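Goat update, Sat 13 November

Quick one tonight, dinner is in the oven and I have maybe ten minutes.

So the goats got out again. Not mine - the ones at the petting farm out past Melis. Seven of them this time. Daithí McGrath called me at lunch, all out of breath, to say two were standing in the bank parking lot and did I still have the dog crate. I did. Goats do not fit in a dog crate, for the record.

By the time I got over there the rest were up on Tostine Road eating somebody's hedge. A deputy had his lights on and traffic was backed up to the feed store. People were out of their cars taking video. One lady was feeding them crackers, which did help, kind of.

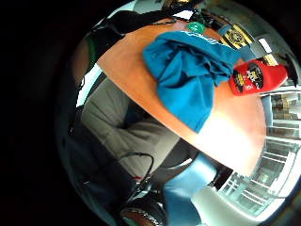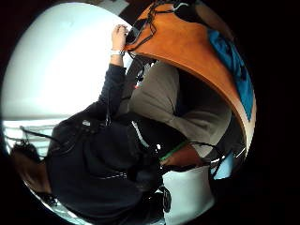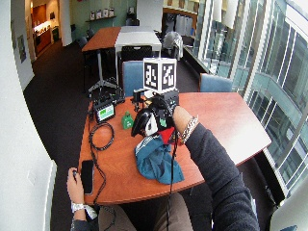 Around the wooden table.

Anyway. Six back by three o'clock. The last one, the brown nanny with the bent horn, went through the creek and into the pines and that was the last anyone saw of her untill almost dark. Vsevolod Vakulenko found her on his porch. Asleep on the mat. He has 116 acres and she picked the porch.

The farm says it was the gate latch. Same latch as in February, if you ask me, and they said then it was fixed. A new fence would run them 2000 dollars and I know thats real money for a small place but so is a hedge.

No goats hurt, no people either. One side mirror.

Will post again if I hear what the county says. Oven's beeping, gotta go.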